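July 17, 2026
Clarano, reel 4 — second pass

Got the reel back from Zekolell at nine-ish, can label still says reel 3. Relabeled. Eimear wants the old label kept so it's taped inside the lid.

Perfs on the head section are worse than the January notes say. Repaired 9 before lunch, all on the sound side. Tape splices from the first repair have oozed, had to peel and redo the two longest ones. Slow. Cleaner lifts the glue fine but leaves a haze if you don't wipe it twice — wipe it twice.

Scan started after lunch on the Lill. Ran clean to 111 ft then the gate tripped. Backed up, ran again, tripped at the same place. Splice is too thick. Shaved it, went thru on the third try. Log has both dead runs in it, ignore them, the good one ends in _c.

Sound. Track is variable area, quite noisy from the station scene on. Eimear Mac Carthaigh had a listen on headphones and thinks the thump under the dialog is printed in and not our scanner. I thought it was the scanner. Ran a foot of leader to check and no thump, so she's right. Leave it in the raw transfer, fix in the mix if Fonness want it fixed. They may not. Their last email said "as audiences heard it", then two lines later asked us to take out the crackle.

Color — no reference for the ferry shots. The faded magenta is bad in the shadows and when I pull it out the faces go green. Tried splitting the difference, saved as grade 2. Don't love it. The lobby cards are no help, they were hand tinted and the coat is a differnt color on each one.

Missing frames: 115 at the tail of the fight, same as in the other print. So both came off the same damaged neg, or one was copied from the other. Either way we don't have them. Ask Fonness about the export print again, they said they'd look and that was in January.

Disk: need another 1,000 GB clear before reel 5 goes on. Old tests from the trailer job can go, I've checked them against the tape. Do NOT delete the folder called junk, it has the title cards in it. Will rename.

Still to do
rewind reel 4 tails out, slow
new core, the old one is cracked
send Eimear the station scene, raw and grade 2
call Zekolell re the can labels

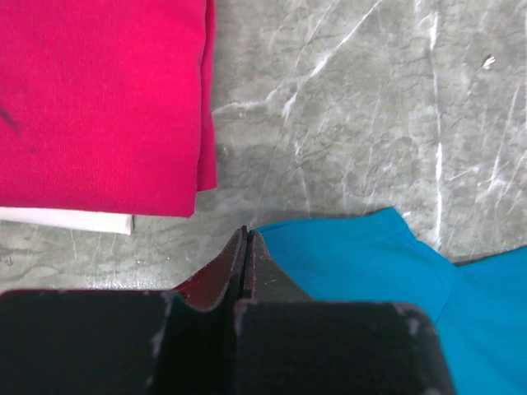
Reel 5 next. Inspect the head before it goes anywhere near the gate, and measure the splices first this time.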